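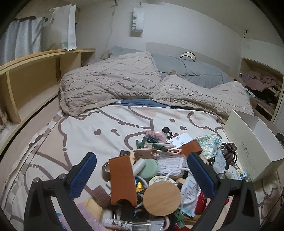
Flokville worktop edging

We use cookies to remember your basket. Accept / Manage

Search products Go

I started stocking Flokville edging after I'd fitted it in my own kitchen, and I'm still very fond of it. It's a solid oak strip that goes along the front of a worktop and hides that raw edge you get when a board's been cut down. You can have it square, rounded over or with a small bevel (the bevel's my favourite, and it sells the least!).

Lengths are 925 mm as standard, and I'll cut down to 200 mm if you only need a bit for the end of a run. Anything longer gets joined, and Aivar does the joints so neatly that I have to hunt for them.

It comes unfinished or oiled. If you're going near a sink, please go for oiled - two more coats at home won't hurt either, and leave it overnight between them. Glue it with ordinary wood glue, tape it tight and wipe off the squeeze-out while it's soft. I did mine on a Sunday and was cooking by Monday teatime.

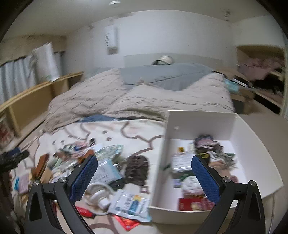

White open-topped box, with a few small things inside.

Colour does vary from strip to strip, so if you're doing a whole kitchen, order the lot together and I'll match them as best I can. Samples are free, just ask for Hidayah when you ring. Oh, and the walnut is back in May - I've got a list going if you'd like your name on it.

Recently viewed
Idton drawer fronts, 665 mm
Sopacua plinth boards
Usar cup handles
Oak edging offcuts, bag of 94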